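Filed under: Home, Grumbling, Laundry
2024-05-20
14 comments

I have been meaning to write about stacked washers ever since the one in our old apartment ate a pillowcase, and people keep asking me why I have opinions about a thing that is, at bottom, a box that gets socks less bad. So, opinions. Get a drink.

My main one is that a stack is a piece of furniture you have to live under. It's taller than you. It has two round doors and they both want to be where your head or your shins are. And the floor in front of it, which you imagined as floor, is now where the basket lives.
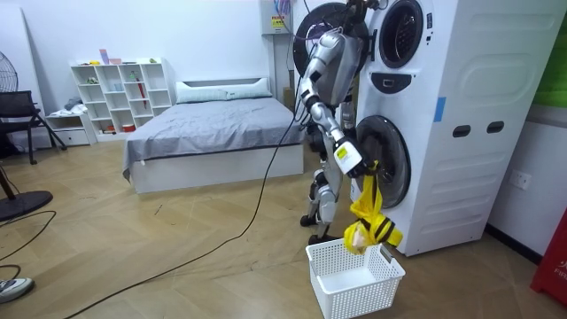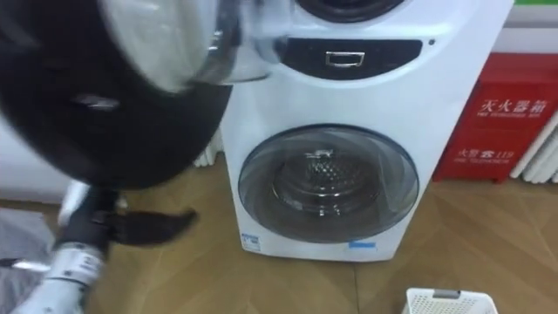
The basket. I held out for years with one of those canvas bags on a frame, because it looked nice in the catalog and because I am weak. A canvas bag collapses the moment you need both hands. You end up holding it open with your knee like somebody trying to get a cat into a carrier. Rigid plastic with holes in the sides costs less, stands up by itself and can be hosed down in the tub. Mine is a Comley and it's the ugliest object in my home after the lamp, which was a gift.

Put it right up against the machine. I mean touching. There's a school of thought, represented in my household by Trinity Gallagher, that a basket belongs a comfortable step back so you have room to move. Trinity is a person of many talents and also the reason I once found a wet sock behind the radiator in December. It had been there long enough to take the shape of the pipe. Things fall out of washers. They fall straight down. Have something there.

Now doors. The lower one on a stack is at a height designed for a child or a very motivated dog. You get used to it, in the sense that your back files its complaint and you stop opening the mail. I've tried kneeling, squatting, and a small stool I bought for 28 dollars from Lindqvist that turned out to be meant for plants. The stool won. I sit on it like I'm milking the thing. It's undignified and my back has gone quiet, so I'm not taking questions.

The upper door is the sneaky one. It swings out at face level and stays there, and if you're bent over the lower drum you forget it exists until you stand up. I've done this five times, and the fifth was last week, so don't talk to me about learning. Shut the top door before you go down to the bottom one. I have this on a sticky note. The sticky note is on the top door, on the side you can't see when it's open.

Sorting I gave up on a while back. My mother sorted into so many piles it looked like a yard sale. I have two: things that will ruin other things, and everything else. Anything loud and yellow goes in the first pile until it has proven itself, which takes several washes and some sacrificial dish towels. Stripes are a special case. You'd think whoever sewed black to yellow had checked that they got along, but I own a formerly white bath mat that says otherwise.

Then there's the manual. Ours was for a Lomus, and it ran to 78 pages, of which I have understood the one with the drawing of the plug. There's a cycle called Mixed and a cycle called Daily and I'd love to know what kind of life has room for a difference between them. I've used Daily for everything since we moved in. It's not daily. It's whenever I run out of underwear.

My neighbor Şengül Saraç, whose clothes always look like they've been introduced to an iron, told me the big mistake is stuffing the drum. She says you should be able to get your whole hand in on top of the load and turn it over. I tried it. My normal load allowed me two fingers and a certain amount of pleading. So I now do smaller loads more often, the towels have stopped coming out with that cardboard feel, and I resent her a little.

Last thing and then I'll stop. Wipe the rubber seal. Pull back the fold at the bottom and look in there. You'll find a hair tie, a coin, gray water, and something you'd prefer not to identify. I found a button from a coat I'd already given away. I kept it in a dish for a while in case the coat came back.

Next time it'll be drying racks, specifically the Juretska one that folds flat, which mine does by itself, at night, with everything on it.

Share this post (5)
View all 14 comments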